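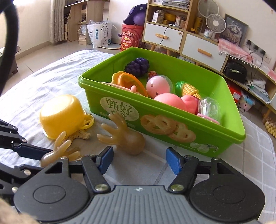
Attachment 1: Bed setup, checked sheet. Green box open, brown and tan rubber toys on the sheet in front of it and to its left.

Ticket: Whole batch rejected under "unsuitable surface," please explain or reverse
Opened by: Purificación Arrieta
Assigned to: Kolbrún Blöndal, Clindgate operator support
Product: Veken checker, Từ task set (toy pickup, two hands)
Rulebook: Grilari home recording rules, August edition
Priority: Normal (changed from High by support)
Status: Closed, one item moved to rules review

Purificación Arrieta wrote:

My last batch of 200 recordings came back with every single one marked "unsuitable surface." Same reason on all of them, no other remark. The tasks are the pick-up ones from the Từ set: rubber toys and play food, off a bed and into a box.

I read the August rules before I started. The surface rule says, in full: "The work surface should be suitable for the task." I don't know what I'm supposed to do with a sentence like that. The task card says "bed or sofa." I used a bed. If a bed is unsuitable for a bed task, I would like to see where that is written down.

Please don't send me the link to the rulebook. I have it open.

What I have already checked:
Both grippers show as paired and charged.
Finger pads wiped before the session.
Opening and closing calibration done on both sides, passed.
Curtains in the same position for the whole batch.
App restarted, no update pending.

Kolbrún Blöndal (support) wrote:

Hi Purificación, thank you for the detail. I've attached your setup to the ticket and lowered the priority to Normal, as your account can still upload. I know that will annoy you. High is kept for people who are locked out.

Before I look at the rejections themselves, could you confirm three things?

Did you do the still start (both grippers held motionless for five seconds before the first move)?
Was the sheet pulled tight and tucked in?
Has anything on the bed been changed between recordings, apart from the toys being put back?

Purificación Arrieta wrote:

Still start, yes, every time. The app won't let you go on without it, so I'm not sure why it is on your list.

Sheet: flat, tucked on the far side. A bed is soft. You press on it and it moves. I can't make it behave like a table, and if you want a table, the card should say table.

Nothing changed except toys. The box stayed where it was.

And yes, it annoys me.

Kolbrún Blöndal (support) wrote:

Fair point about the still start. It's on our standard list and I should have skipped it.

I opened a handful of your recordings by hand. My first thought was the checked sheet. Veken works out how the gripper is moving by following fixed points in the view, and a small repeating pattern can confuse it, as one check looks much like the next. The usual advice is a plain cover. Could you put a plain sheet on and send me 20 new recordings, same toys, same box? Mark them "retest" in the notes field.

Purificación Arrieta wrote:

Before I strip a bed: is "plain cover" in the rules? I searched the August edition for plain, pattern, check, stripe and sheet. The only hit for "sheet" is the one about cheat sheets for new operators.

Also, if the pattern is the trouble, I don't see why the rest of the room doesn't help. There's a window, a desk, a cabinet with drawers and a framed picture of a cat behind the bed. That is a lot of fixed points. I'd have thought your software could find something to hold on to.

I'll do the retest. I'm noting that I'm doing it on a guess.

Kolbrún Blöndal (support) wrote:

No, it isn't in the rules. It's in our internal help notes, which operators can't see. I take the point you're about to make.

The room behind does help, as long as the gripper is level enough to see it. When you tilt down to reach something on the sheet, the background leaves the view and the checker is left with the bed and the toys. So the pattern could still matter at the moment of the grasp. It's a guess, as you say, though a reasonable one.

Purificación Arrieta wrote:

Retest uploaded, 20 recordings, plain sheet. All 20 rejected. "Unsuitable surface."

So it isn't the checks. I've put the checked sheet back on, because that's the one that was clean.

I have done this work long enough to know how this goes. Something fails, and the operator is asked to change the bed, then the light, then the toys, and at the end it works and no one can say which change did it. Then all the changes become "good practice" and get sent around to everyone. I would like us to change one thing at a time and write down what happened, including when it does nothing. Please write down that the plain sheet did nothing.

Kolbrún Blöndal (support) wrote:

Written down:
Test A. Plain sheet in place of checked, all else the same. No effect. Pattern ruled out as the cause of this rejection.

I agree with you on one change at a time. I went back to the checker's own log instead of the message it shows operators, and the message covers more than it says. "Unsuitable surface" is the text shown for several different failures. Yours are all the same one: the checker couldn't match the surface to the surface type stored with the task.

Can you tell me what your app shows under Task details, Surface? It's on the second screen, and you have to scroll.

Purificación Arrieta wrote:

It says "Surface: rigid."

The card on the first screen still says "bed or sofa."

I never set this. There's no button to set it. I tapped everything on that screen.

Kolbrún Blöndal (support) wrote:

Thank you, that's the cause, or very close to it. The field is filled in at our end when a task set is published. The Từ set was copied from an older tabletop set. Whoever did it changed the card text and left the surface field alone. The checker reads the field and ignores the card.

I've asked for the field to be corrected to "soft." It needs a republish, which is planned for Saturday. After that I'll run your batch through again without you having to record anything.

Purificación Arrieta wrote:

Good. Two questions while we wait.

One. Who else has this? I can't be the only person recording the Từ set on a bed, if the card tells people to.

Two. Why does a rule that says "suitable for the task" exist at all, if the real rule is a field with two or three allowed values? The rulebook looks like guidance, and then a machine applies something much stricter that I never get to read. If I'd followed the checker I would have broken the card. I followed the card and broke the checker.

Kolbrún Blöndal (support) wrote:

One. Other operators are affected. The count across everyone stands at 3,000 recordings, and all of them will be rerun after the republish. No one will need to appeal.

Two. I think the wording was kept loose so it wouldn't need rewriting for every new task. I can see what it costs. I'm not the owner of the rulebook, so what I can do is send in a change request, and I'd like it to be yours. If you write the wording I'll submit it as is, with this ticket linked.

Purificación Arrieta wrote:

My wording, then:

The task card names the allowed surface. The checker must use the same surface as the card. If they differ, the card wins and the recording is not rejected.

A rejection message must name the check that failed and the value it expected.

Advice that support gives to operators about setup must be in the rulebook, or be marked as a guess when it is given.

A setup rule must say what it is for. If no one can say what it is for, take it out.

For the last one I have a case in mind. "Clear the background of personal items where possible." I've been told this is for privacy and I've also been told it's for tracking, by two people on your team. If it's privacy, say which things. Letters and photos of people, fine, I'll move them. If it's tracking, then a bare wall would be worse by your own explanation further up. My bedroom has a desk with papers, a shopping bag on the floor and two small fans on the cabinet. I would like to know which of those is a problem before somebody decides all of it is.

Kolbrún Blöndal (support) wrote:

Submitted word for word. On the background rule, I asked. The answer was privacy, meaning faces, names and addresses that can be read. Fans and furniture are fine. The papers on the desk are fine if nothing on them can be read in the recording, and I'd zoom in on one of yours to be certain.

The print on the front of the box is packaging, so it's fine too. Cookie boxes turn up a lot.

Purificación Arrieta wrote:

I'll zoom in tonight. Is that answer going into the rulebook or only into this ticket?

Kolbrún Blöndal (support) wrote:

Only this ticket for now. I've added it to the change request.

Update after Saturday's republish: surface field on the Từ set now reads "soft." Your batch and the retest have been rerun. The retest passed in full. The batch passed apart from five recordings, rejected with "finger pad out of view at grasp," which is a separate check and has nothing to do with the bed.

Purificación Arrieta wrote:

I watched those. On four of them I agree, I had the left gripper turned too far. On the last one both pads are in view the whole way through, and I'd like a person to look at it.

The message was better this time. I could tell what it wanted.

Kolbrún Blöndal (support) wrote:

Looked at it, and you're right about the last one. Passed by hand. The other four stand.

Closing notes
Cause: surface field on the Từ set left at "rigid" when it was copied from a tabletop set. Card text said "bed or sofa."
Fix: field corrected and set republished, affected recordings rerun.
Tried with no effect: plain sheet in place of checked sheet.
Still open: wording change for the Grilari rules (surface, rejection messages, support advice, purpose of each setup rule, background items). Moved to rules review, no date given.

Purificación Arrieta wrote:

You can close it. I'm leaving the "no date given" part in my own notes, and I'll open a new ticket if the next edition still says "suitable."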